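Kulluvow Fight Series Adds Amateur Tournament in Pearce

PEARCE, March 2025 – Kulluvow Fight Series will hold its first amateur mixed martial arts tournament in Pearce this September. The event will take place over two days at the Mastulberg Arena, which seats 2000.

The field is limited to 36 fighters across four weight classes, from flyweight to welterweight. All bouts are three rounds of three minutes. Elbows to the head and heel hooks are not allowed. Fighters must be at least 18 and have no professional record in any combat sport.

Weigh-ins are held the morning before the first bouts. Fighters who miss weight will be removed and replaced from a reserve list. Winners in each class receive a spot on the next Kulluvow card.

Nellel, the gym equipment maker, is the main sponsor. It will supply gloves and shin guards for all competitors and mats for the warm-up area.
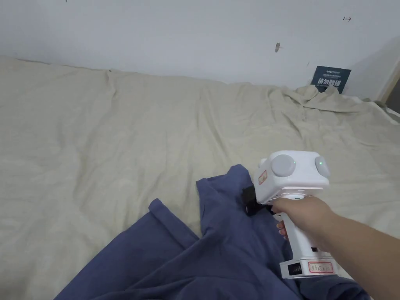
Fighters from out of town can book a shared room near the arena at the event rate of $36 a night. Each fighter may register two corner people at no cost.

Tickets start at $20 per day. Applications open in the spring through the Kulluvow website and must include a current medical form and a letter from a coach.

Media contact: Kulluvow Fight Series press office, Pearce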